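Unit 3: Estimating the state of a hinged door
Notes by Mercedes Yupanqui, revised October 2019

In the last unit we planned a reach to a fixed handle. Now the thing we reach for can move, and the planner must know how far it has moved already. We describe a hinged door with 2 quantities: the hinge axis, which we treat as constant, and the opening angle, which we estimate again before each new plan.

Please do not write the state as "open" or "closed" in your code. A door that stands slightly ajar belongs to neither case, and a planner which believes it is closed will put the approach pose in the wrong place - often inside the door panel.

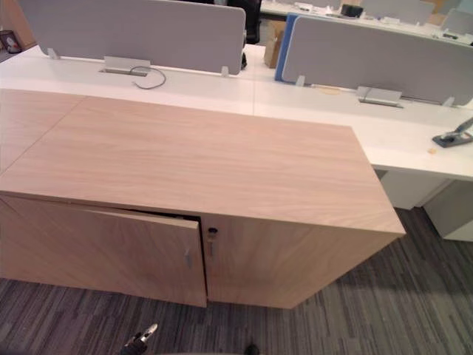
The angle estimator in Flillska fits one plane to the cabinet front and a second plane to the door, then takes the angle between them. With a small angle the two planes are nearly the same, so the fit needs enough points. We ask for 2000 points on each door. If there are fewer, the estimator must return "unknown" and the controller must wait.

Keep also the grasp point in the door's own coordinate frame. When the angle changes, the grasp point moves with the door and you don't need to search for the handle again.

For the lab, set the estimator timeout to 60 seconds and log every rejected fit. Sang-wook Yeo will answer questions on the plane fitting. Read section 2 of the Culadden notes before you come.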